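Search tickets Go Advanced search

Daily reading plan skips and repeats — Fledari edition of The Quiet Within

Last updated: 5 Jul 2020

Opened by: Frida Lauritsen
Assigned: Oğuzhan Ağca
Status: fixed for app readers, print index still open

Reported problem

Daily plan is off. Frida's reading group uses the year-long meditation plan in the Fledari app, one passage each morning, then 11 minutes of silence with the bell. Since the last refresh the passage on "the still point" comes up three mornings running, and the one on forgiveness doesn't come up at all. Bell is fine. Journal prompts are fine but they belong to the missing passage, so people are being asked to reflect on something they never read. She noticed because two people in the group wrote nearly the same entry and a third wrote "what forgiveness??"

Group mostly reads on phones. A couple on the old Kikell reader. Both affected. 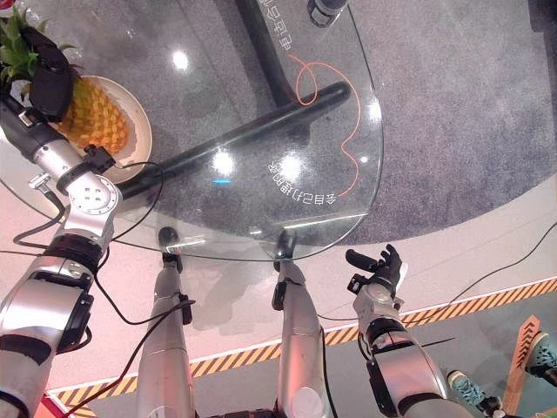
What I tried first

Cleared the plan and re-added it. Same.
Signed out, signed in. Same, and lost my place, so don't do this unless you've written your day number down.
Switched from "calendar" to "own pace." Repeats go away but the forgivness passage is still missing.
Opened the whole book instead of the plan. Passage is there, part two, right after the Psalm commentary. So the text is not lost. It's the plan that can't find it.

Asked Frida for the day number. She's on day 3 of the second cycle, a few of the others are still in the first. Both cycles skip it.

Note for anyone reading along: the print book has no day numbers at all. The author arranged it by theme (stillness, surrender, light, return) and the daily order was made later for the app. People keep writing in that the app is "in the wrong order" compared to paper. That's on purpose. Separate matter, please don't add it here.

Where it goes wrong

Plan file points to passages by title. Two passages in the new edition have the same title — "Be Still" — one in part one, one in part two. The old edition had the second one as "Be Still and Release," and that's the forgiveness one. Someone shortened it for the December edition, probably to match the contents page. Plan looks for the old title, finds nothing, falls back to the first "Be Still." Which is the still point.

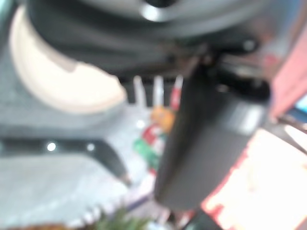

So that explains two of the three repeats: the fallback, and the normal one right next to it. Third repeat took me longer. There's a rest day in the plan, "return to yesterday's passage," and yesterday's passage is now the wrong one. So it's wrong again, but correctly wrong if you see what I mean.

Wrote to Atieno Biwott on the text side. She'd rather put the long title back than touch the plan, as the author used it in the talks too and readers know it by that name. Agreed. Also means the audio version lines up again, which I hadn't even checked. Checked it now — audio had the same gap.

Fix

1. Long title back in the book file. Done, Atieno.
2. Contents page updated to match. Done.
3. Plan re-pointed by passage ID this time, not title. Done for the first cycle, second cycle done after lunch.
4. Pushed to the app. Around 2,000 readers on the plan, they get it next time they open it with a connection.
5. Kikell reader: has to be downloaded again by hand. Sorry. Highlights stay, bookmarks don't.

If you kept a journal during the bad days your entries are still under the old passage. I can't move them for you, but you can: open entry, More, Change passage, pick "Be Still and Release." Leave the date alone or it jumps to the end of the list.

Tested on my phone and on one borrowed Kikell. Forgiveness passage shows, prompts match, rest day goes back to the right one. Asked the group to try tomorow morning and report. 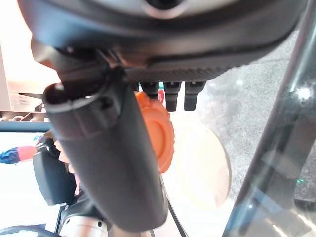
Tadhg Corrigan: Working for me on the phone as of this morning. Passage came up, bell after, prompt made sense for once. One thing, the line from the Sermon on the Mount is in italics in the book but plain in the plan, so it reads like the author's own words. Small but it confused me. Kikell not tried yet.

Oğuzhan Ağca: Good catch on the italics. Plan view strips them. New ticket for that, will link.

Wycliffe Mfaume: Kikell ok after re-download. Lost bookmarks as warned. Is the index at the back of the paperback also going to say the long title? We use paper at the evening sittings and read out from the index.

Oğuzhan Ağca: Not until the next printing, there are 1,000 copies already boxed with the short one. Index page number is right though, only the name is short. Keeping this open till Atieno has the corrected index page from the printer.

Frida Lauritsen: Everyone in the group has the right passage now. Thanks. We're going to do the forgiveness one together before picking the plan up again, so if our day numbers look odd on your side that's why.

Related tickets
Plan view drops italics in scripture quotations
Bell rings twice at end of silence (Kikell reader)
Order of passages differs from paperback — answered
Audio talks: side two starts mid-sentence
How to share a plan with a group
Journal entries sorted under wrong theme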